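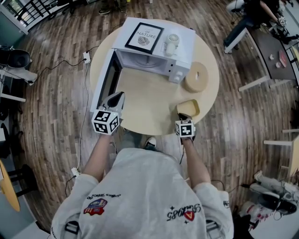

Ingeborg Janssen wrote in to ask for more on small microwaves with two knobs, having given up on the kind with a touch panel. Hers at home beeps five times and then asks for the time of day. The gallery for February starts with her request and carries on into the large room at Clelby, with its windows down one side.

A two-knob microwave is easy to live with. On most of them one knob sets the power and the other sets the minutes, and there is no clock to reset after a power cut. The turntable plate lifts out for washing. A round table suits one well enough, provided the door has space to swing to the left and you are not reaching around it with a full bowl.

The top of a microwave tends to fill up. On this one there is a black-framed print with a white mat and the words "OF NATURE", and a small white handheld fan next to it. Both should come off before the oven is used for any length of time. Check the manual for the clearance your own model needs.

Power in a room this size is best planned before the furniture goes in. A white strip by the table saves a long run to the wall, but cables on a wood floor should be kept to the side people don't walk on. At Hurnby we tape them down every Wednesday and pull the tape up again on the way out.
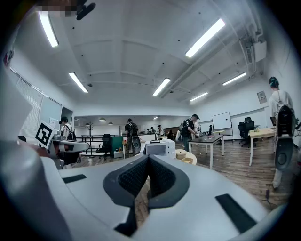 Ceiling lights, blinds and the wall-mounted air conditioner, with two pendant lamps at the far end.

The long fixtures give an even light for table work. Blinds on the window side help in the late afternoon, when the sun gets low enough to reach the tabletops. The next gallery covers shelving and the small kitchen at Sterkis.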